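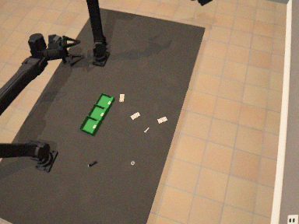 Second arm drifts after rebase in a two-arm sorting cell (simulated)

I maintain the simulated copy of our two-arm sorting cell and need help with base calibration. Both arms stand on one dark mat on a tiled floor, each on its own base plate, and share a green tray with three compartments. The job is to pick small parts off the mat and place them by compartment. The gripper in view is open over the upper left border of the mat, with nothing in it. Arm one repeats fine. Arm two, the one mounted near the upper left of the mat, lands 6 mm long on every pick since I moved its base in the scene file. Joint zeros are unchanged. The controller is the Gevance build, planner is Unetti with default settings. Do I need to redo the full 30-point calibration or only the base transform?

Posted by Iker

brabec_cell
Only the base transform. A constant offset in one direction with good joint zeros means the planner still holds the old base pose. The scene file and the planner keep separate copies, and moving one does not move the other.

Procedure:
Stop both arms and park them clear of the tray.
Read the base pose of arm two from the scene file.
Copy it into the planner config, including the rotation. Check the units. The scene file is in meters, the config is in millimeters.
Reload the config. A reset alone keeps the cached pose.
Touch off on three points of the mat, far apart and not in a line.

If the remaining error is under 1 mm, stop there. If it grows with reach, the rotation is wrong. Look at the plate angle before you touch the joints.

gridline28
Had the same thing, reload fixed it. Also check your tool length.

tpl_1963
The tool length remark is worth following up. A wrong finger length gives an error along the approach axis, so it changes direction when the wrist turns. Run the same pick at two wrist angles. If the error stays put in the mat frame, it is the base. If it turns with the wrist, it is the tool.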